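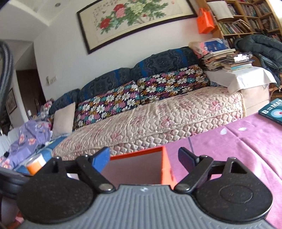

The Sima project has begun its second round of home recording, Kanchan Dubey reported to members in May. Participants use a hand-held gripper to pick up fruit and small household items in their own living rooms.
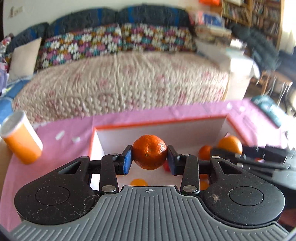
Each home is asked for 100 examples, of which 50 must involve an open box. Failed grasps are kept and labeled – the learning system needs them as well.

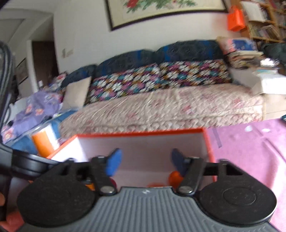
Recordings are checked at Drorkholm before training begins. Households wishing to join the next round may apply to the Stisis office.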